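Two-arm cell: fingers on one side no longer close evenly after weekly cleaning

Community Help > Robot Cells > Maintenance and Adjustment

Our department operates a table-top cell with two arms facing one another across a shared work surface. It is used for handling trials with kitchen items and toy food. Following the weekly cleaning on Thursday, the right-hand gripper reports a closed position that differs from its previous value by 8 counts. The left-hand gripper is unchanged. I should be grateful for advice on whether the fingers require refitting, or whether a fresh zero would be sufficient. The curtains, frame and table have not been altered.

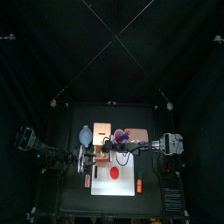
Posted by Domnica Munteanu
Member, Pindport | 2 replies

The cleaning was carried out in accordance with our own written procedure. The fingers were removed, wiped and refitted by hand. No torque tool was used, as the procedure does not call for one. The cell has completed 1,040 cycles since the fingers were last replaced. I would prefer to avoid a full recalibration of both arms, which occupies the cell for most of a working day.

Gizella Bognár
Moderator

A fresh zero should not be taken until the mechanical condition has been confirmed. If a finger is seated badly, the new zero will merely record the fault. The following order is recommended.

Clear the items from beneath the gripper and lower the speed limit. Open and close the gripper without a load and observe whether both fingers travel evenly. Then remove power from the arm and examine the screws at the base of each finger. Residue from cleaning cloths is frequently found on the seating faces and must be removed before the fingers are fitted again.

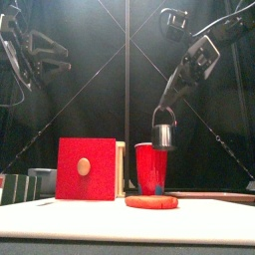
Once the fingers have been refitted, a light article with a thin handle is a suitable first test. Lift it clear of the table, hold it for 13 seconds and set it down in the same place. Should it slip or turn, return to the seating faces. Cables near the wrist ought also to be checked through the whole range of movement, as a tight cable may pull on the gripper at certain angles.

Tudor Vlad
Member

We had the same with a Wudar gripper in July. It was the fingertips. Ours were worn and we had been blaming the zero for weeks.
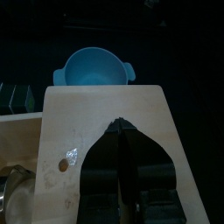 Close the fingers fully and look at the tips from the wrist camera, then from the side with a torch. Any roughness at the ends can alter the closed reading. We replaced both tips as a pair and took the zero again on that arm only. The other arm was left alone and gave no trouble. I cannot say whether your controller permits this, so please consult the manual first.

Domnica Munteanu
Member, Pindport

I thank both contributors. The seating faces will be inspected first and the tips thereafter. Ecaterina Dinu, who maintains our procedure, has agreed to add a torque value once the manufacturer has supplied one.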